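How do I look after a pale wooden table without turning it yellow?

Piroska Virág
Posted Thursday, 3 replies

Hello all, I hope this is the right corner of the site. We moved to Vamthorpe in July and I finally treated us to a proper wooden table, very pale, almost cream, and I'm rather besotted with it. The trouble is that the man in the shop said "just oil it now and then" and my sister says oil will turn it the colour of weak tea. We eat at it three times a day and I'd love it to stay as light as it is.

I've wiped it with a barely damp cloth so far and been too frightened to do anything else. It's smooth to the touch and I can't find a mark on it yet (touch wood, ha!). I don't know what finish it has, if any.

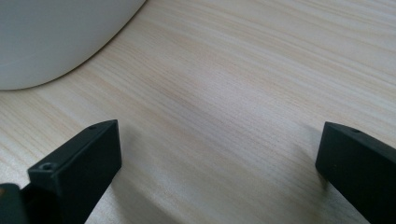
The grain on the tabletop, with a bit of shine where the light falls.

Should I be oiling, waxing or leaving well alone? And do I need to worry about leaving crockery standing on it?

Marloes Vermeulen
What a lovely colour! Before you buy anything, put a drop of water somewhere out of sight, underneath if you can reach, and leave it for 2 minutes. If it sits up in a bead there's a varnish or lacquer on there and you needn't oil it at all, just carry on with your damp cloth and dry it afterwards. If it soaks in and leaves a dark spot, the wood is bare or only oiled, and you'll want a white-tinted oil, the sort sold for pale floors. Ordinary linseed will yellow it, so your sister has a point. Try it on the underside first and go along the grain, thinly, wiping off whatever hasn't sunk in. Mine gets done every 6 months or so. As for crockery, cold and dry is fine, but do put a mat under anything hot.

Imre Rácz
Beeswax. Always used it, never had any bother.

Piroska Rácz
Imre's table is dark brown, so I'd take that with a pinch of salt, bless him! I'd go with Marloes. One thing to add, move your bowls and plates about now and again if the table's near a window, or the wood can change colour unevenly around them. I had a fruit bowl in one spot for years and there's still a ring.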